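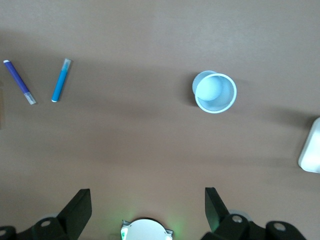 We are a small software team at Cenow looking for a perception and planning engineer to join us in April, or as close to April as your current life allows. Our group writes the code that sits between what a wrist camera sees and what an arm does next, and we have been at it long enough to have strong feelings about calibration files and not quite long enough to have agreed on where they should live. A good deal of the job happens at the level of a tabletop with two markers, a purple one and a blue one, and a white cup with a pale ball at its opening. Telling the ball from the rim when both are nearly the same shade, and deciding which way a marker with a see-through cap is pointing, will take up more of your first month than you might expect, and if that sounds like a pleasant way to spend a month, please keep reading!

About the team

The planning side of our work goes by the name Tona. It takes a set of object poses and a goal, picks grasps, and hands a trajectory down to the controller. The perception side is called Ong and it is the younger of the two, which shows. Ong does segmentation, pose estimation and tracking, and it does them well on things that are matte and brightly colored. It is a lot less sure of itself on white plastic, anything translucent, and objects that are only partly in view. When Ong is unsure it currently tells Tona so in a single number, and Tona does not make very good use of that number. We would love for you to help us come up with something better.

You would be working with a group that talks a lot (fair warning) and reviews code kindly. You would report to Mackenzie Ross, who leads the software side and wrote most of the first version of Tona, and who would be delighted to see large parts of it replaced.

What you would be doing

For the first few weeks, mostly reading logs, running the arms and fixing small things. We have a folder of 1679 failed grasps, each with its camera stream, joint states and planner trace, and going through a stretch of those is how everybody here has learned the system. After that you would take over the interface between Ong and Tona, and in time you would own it.

Some of the work that is already waiting:

Carrying pose uncertainty through to grasp selection, so the planner can prefer a grasp that tolerates a marker being a few degrees off from where we think it is.

Handling objects at the edge of the view. Right now a half-seen thing is treated either as an obstacle of unknown size or as nothing at all, depending on which config you load, and neither choice makes us happy.

Masking out the gripper fingers and brackets in the wrist view. We do this with a fixed mask today. It drifts whenever a camera gets remounted, and we would like it computed from the arm model instead.

Keeping shadows from turning into objects. A soft, wide shadow across a brown table should be the easiest thing in the world to ignore, and yet we have a long bug thread on exactly that subject.

Looking after Skakov, our replay tool, which lets you rerun a recorded attempt against a new build. It is slow to start and has a habit of eating memory, but we all depend on it, and any improvement you make will earn you a great deal of affection.

Our nightly regression replays around 3000 recorded attempts. You will get to know it well, and you will probably curse it a little.

What we hope you bring

Solid Python and enough C++ to be comfortable changing a control loop that other people rely on. Some real experience with either motion planning or 3D perception, and enough curiosity about the other one to sit through our conversations about it. You should have worked with physical hardware at some point, whether that was in a job, a lab, or your own garage. We don't mind which middleware or simulator you grew up on, and we don't ask for a particular degree.

Patience helps. So does the habit of writing down what you tried. If you have ever spent an afternoon on a frame transform that was off by a sign and come out of it still fond of the field, we would get along.

The practical side

The position is full time and permanent. You would need to be in the lab for most of the week, as the arms are there and we like company, but we are easy about hours. We get together at 10:30 each morning for a short check-in, and outside of that you can arrange the day to suit school runs, early swims or whatever else you have going on. Full runs of the tabletop suite take 48 minutes per arm, so there is usually time for a decent coffee in between.

How to apply

Send us a resume and a note of a page or so about something you built that moved, including what went wrong with it. Code samples are welcome but not required. If we think there is a fit, we will set up a 55 minute call with Mackenzie and one other engineer, and then invite you in for a paid half day in the lab, where you will work through a few recorded attempts in Skakov with one of us sitting beside you. There are no whiteboard puzzles and no take-home assignment.

If you are reading this and thinking that you match most of it but not all, please write anyway. Questions before applying are fine too, and Mackenzie answers them personally, usually at more length than you asked for.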